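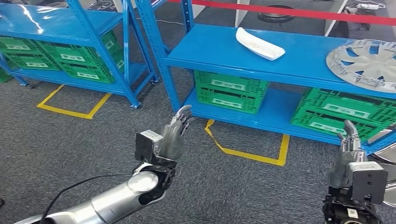
How to label stockroom shelves so people can find things

Posted 2 Feb 2023 by Ghazal Ranjbar

Quick version, doing this between deliveries. Assumes metal shelving and plastic crates. Wood shelves, different tape, ask me.

What you need
Label printer or a decent marker
Card stock, white
Clear packing tape
Rubbing alcohol + a rag
A notebook. Paper. Not your phone

Step 1. Name the units first. One letter each, left to right from the door. Don't skip ahead to crates, I did that at Bollen and had to redo 111 labels.

Step 2. Number the shelves bottom to top. Bottom is 1. If you add a shelf later it goes on top and nothing else changes.

Step 3. Wipe the shelf edge with alcohol. Let it dry, 15 minutes. Tape won't hold on dusty paint.

Step 4. Print shelf labels. Letter, dash, number. A-1, A-2 and so on. Big type, readable from the end of the aisle. No product names on shelf labels!! Products move.

Step 5. Crate labels. Product name on top, shelf code under it, smaller. Short side of the crate, facing out. Card in the holder if theres one, otherwise tape all four edges.

Step 6. Write the whole list in the notebook. Code, product, date. Then type it up. Taha Alaoui keeps ours in a spreadsheet sorted by product, works fine up to 100 lines or so.

Step 7. Test it. Hand somebody a list of 20 items, somebody who didn't do the labeling. Anything they have to ask about gets a new label.

Redo worn ones in April, before the big Radada order comes in. Marker fades faster than printed, esp near windows.

Next: floor markings, when I get to it. Also need to recieve the new card holders first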